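Reading time: 2 min

Conach open day, hand-held gripper stations

serpil_t
Went to the Conach open day at the Oltport site in November. Most of the session was hand-held grippers, with one arm demo at the end. Visitors could try the tools on a tabletop task for 30 minutes each. Grip force was set low and we were asked to leave it there.
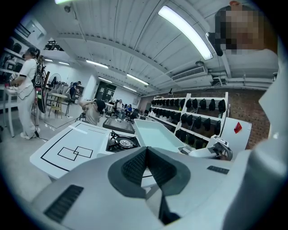

Tabletop station with the portable gas stove, Conach open day.

The pads on the unit I tried are V-shaped with fine ribbing. They center a round handle well. Flat stock is another matter; I dropped a thin lid twice.

judorby80
Did they give the tool weight? The older one was 747 g and my wrist gave out before the half hour did.

serpil_t
724 g according to the handout. I didn't weigh it.

M. Ostapchuk
A 23 g saving is nothing. Balance matters more, and with that wide body the mass sits over the hand. I'd call it an improvement on the old one for that reason alone.

b_gezer
Disagree. I was in the afternoon group and found it nose-heavy once the fingers were closed on anything. Flat pads would also have been a better choice for a kitchen task. Most of what you pick up there has a rim.

M. Ostapchuk
A rim seats fine in a V if you approach it square. Did you rotate the wrist first?

b_gezer
Yes. It still slipped on the tray edge.

serpil_t
Same on mine. Birsen Tatlı took questions afterward and said flat pads can be ordered separately. No price yet.

judorby80
Post it if you get one.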